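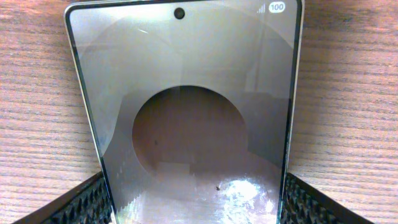 Anisa Manurung asked after our first talk why we needed so many examples of one small task, and whether a few clean ones would teach the arm just as well. Her question changed how we ran the second half of the project, so this report is arranged to answer it.

The task was to pick up a phone from a wooden table and set it down again in a new position. We named the project Pandwood. One of us drove the arm by hand while the other reset the phone and kept the log. Each try was saved as one episode with the wrist camera video and the joint positions.

By the end of April we had 349 episodes. The first batch was too neat. We always set the phone at the same angle, and the model trained on that batch, Tambunan, only did well when we did the same in testing. Turn the phone 15 degrees and it closed the fingers too early. 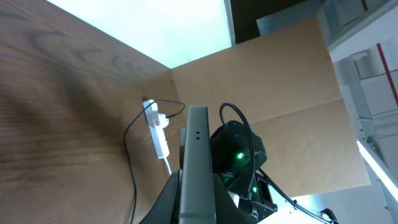
For the second batch we drew up 13 start positions and went through them in a shuffled order. We also changed the height the arm started from. Drivers switched every six episodes, after we saw in the log that the tries got sloppy when one person went on too long.

Glare was the other problem. Glass and a shiny tabletop both look different from the wrist camera as the arm comes down, and we had planned to throw out any episode with a washed-out patch. We kept them in the end — a model that never sees glare has no way to learn about it.

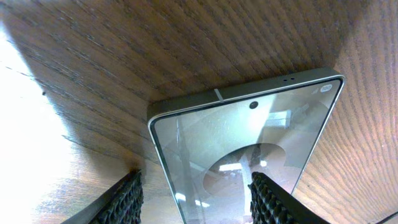 Episodes were thrown out only if the driver bumped the table or the recording stopped early. Failed grasps stayed in the set with a "fail" label, but we left them out of training. We would like to try using them later.

The second model, Climden, handled turned phones much better than Tambunan did. It still had trouble when the phone was close to the edge of the table, where we had few examples.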